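Week 3: Why your remote works off the wall

Okay, so last time we got as far as light bouncing, and I promised I'd get to the kind you can't see. Infrared sits just past red. Your skin feels a lot of it as warmth, but your eyes don't pick it up at all. Most home remotes talk with it, in quick little blinks.

I tried this in my own kitchen (the Bullari fan on the shelf, me in the doorway with my back turned) and it still switched on! The blinks hit the painted wall and scattered, and enough of them reached the sensor.

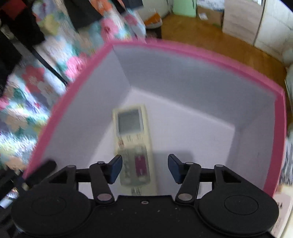 Now, scattering is messy. A mirror sends light off at one neat angle, while flat paint throws it all over the place, so each bit you get back is weaker. Please read the Sketside handout on this before lab, especially the part with the chalk drawings. I love that part.

For the homework, take a distance of 3 meters and work out how much the signal drops if you double it. Remember the square! Lots of you forgot it on the quiz, and I did too when I was a student.

Lab is in the Werkport building, room 1049. Bring a notebook and something shiny, foil is fine. Next week is color, which I've been looking forward to since April.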